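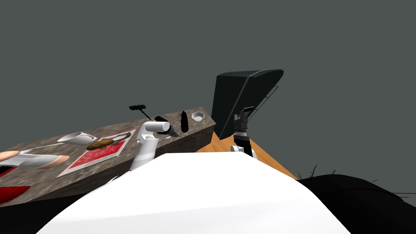

Figure 3. Rendered kitchen counter with a stone-textured top and a rolling pin at the left end. Surface finish was one of the attributes recorded in the household survey (Section 4.2).

Journals > Housing and Domestic Life > Volume 12 > Article

4. Counter space and the frequency of home baking

4.1 Sample and setting

The survey was carried out in Rarkbridge and in the neighboring district of Pimentel. Both areas contain a mix of older row houses and apartment blocks built after the closure of the Jumlow mill, and the two housing types differ sharply in the size of their kitchens. Invitations were mailed to 1725 households. Of these, 638 returned a completed questionnaire, and 359 of the returned questionnaires included the optional baking diary. Households that kept the diary were asked to write down every item made from flour at home over four weeks in April, including items that failed or were thrown away.

Diary households were somewhat older than the full sample and more likely to own their home. We did not weight the results to correct for this. The findings in this section should therefore be read as describing the households that took part, and caution is needed in applying them to the two districts as a whole.

4.2 Measures

Respondents measured the longest unbroken stretch of counter in the kitchen with the paper tape supplied in the mailing. A stretch was treated as broken by a sink, a stove, or a change in height. A second measurement recorded how much of that stretch was clear on an ordinary morning before any tidying. The difference between the two is referred to below as occupied length.

Surface finish was recorded in four groups: stone or stone-look, wood, plain laminate, and other. We combined real and imitation stone after a pilot round showed that many tenants could not say which they had. Tools were recorded by ownership and by where they were kept. The tool list was limited to rolling pins, mixing bowls, kitchen scales, and baking sheets.

Baking was scored by occasion. A person who made two loaves and a tray of biscuits in one afternoon was given a single occasion. This choice lowers the figures for households that bake in large batches, and we return to the matter in Section 6.

4.3 Results

Total counter length had a weak relationship to baking. Households with long counters did bake a little more often, but the difference largely disappeared once home ownership and the number of people in the household were taken into account. Clear length was a much better guide. Households with a short counter that was kept mostly clear baked more often than households with a long counter that was mostly occupied. The same pattern appeared in both districts and in both housing types.

The items most often named as taking up space were small electric appliances, followed by mail and school papers, dish racks, and fruit bowls. Dish racks were common in the apartment blocks, where few kitchens had a dishwasher. Several respondents in Pimentel noted in the margin that the rack was moved to the floor or to a chair when dough had to be rolled out. We had not provided a question on temporary clearing, and these notes could not be scored.

Surface finish showed no clear link with the number of baking occasions. It did appear in the written comments. People with stone or stone-look counters often said that they rolled pastry directly on the surface, while people with wood counters more often used a board or a cloth. Almost 48 percent of diary households rolled dough directly on the counter at least once during the four weeks.

Tool storage produced the least expected result. Households that kept the rolling pin in view, whether on the counter, on a shelf, or in an open jar, reported more baking occasions than those that kept it in a drawer. The direction of this effect cannot be settled with the present data. Frequent bakers may leave the pin out for convenience, or a pin that is in sight may prompt its use. The Brurnetus storage study, which followed a smaller group of tenants over a longer period, favored the first reading, but it did not separate baking from general cooking.

4.4 Limits of the measurements

The paper tapes stretched slightly when damp, and some respondents reported using their own tape. Clear length was measured on one morning only. Kitchens change a good deal over the course of a week, and a repeated measurement would have been preferable. Budget limits on the second mailing did not allow for one.

Related articles
Pantry size and shopping trips in Rarkbridge row houses
Shared kitchens in the Jumlow mill conversions
The Brurnetus storage study: methods and first findings
Shares: 48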